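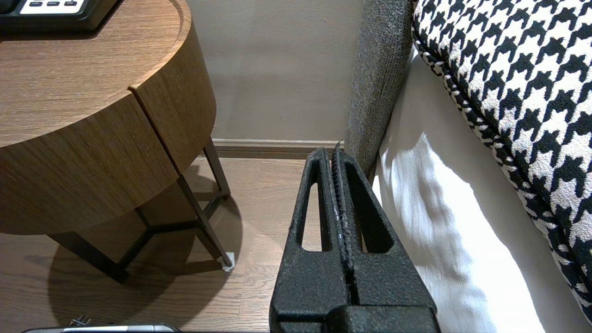

The email came at 5:40 in the morning, before the kettle had boiled, and Tsz-kin Au read it standing up.

"Good morning, Tsz-kin. Today the Lord invites you to rest."

He had been signed up for 12 days. His sister had done it for him, using his work address, after their mother's funeral. She went to the big church out past the ring road, where the car park had its own traffic lights. He went nowhere. He had been an altar boy for one winter and what he remembered was cold feet.

"Rest is a gift," the email went on. "Have you unwrapped yours?"

He had a shift at Fendeck at half past six. He deleted it.

The next one was about lilies. The one after that was about a man who had prayed for a parking spot and been given one, and Tsz-kin read that one twice, looking for the part where somebody else had been circling the same block. It wasn't there. He wrote back. He hadn't known he was going to.

"Who got the worse spot?" he typed, and sent it, and felt foolish all the way to the bus.

He expected nothing. The emails were signed Pastor Van der Linden, but anyone could see they came out of a machine at the same minute every day, to him and to however many thousand others whose sisters were worried about them. The name at the top was probably a heading on a spreadsheet.

The reply was there at lunch.

"I don't know," it said. "I wrote that one years ago and I've never liked it. It was raining and I was pleased with myself. Who are you, if you don't mind my asking?"

He minded. He ate his sandwich and thought about it, and decided it was a trick, some kind of follow-up, with a donation button at the bottom. He scrolled down. There was no button. There was a phone number with a Stondau area code and a line saying she was usually in the garden until two.

She. He read it again. He had pictured a man with good teeth.

He didn't ring. He wrote that his mother had died in August, that she had prayed every night of her life in a whisper so as not to wake his father, and that as far as he could tell none of it had been answered. He wrote that he didn't want to be told she was in a better place. She had liked Pestora Street. She had liked her own stove.

This time the answer took two days. In between came the usual ones: an anchor, a shepherd, something about eagles.

"I won't tell you that," she wrote. "What did she cook?"

He looked at it for a long while. He could see how it worked, if it was a trick. You ask a man about his mother's cooking and he's halfway up the aisle. He told himself so, and he went on believing it as he pulled out the chair and sat down.

"Congee," he typed. "Too much ginger. She never measured."

Then he deleted the last part, because it sounded like the emails, and wrote how she sliced the ginger instead.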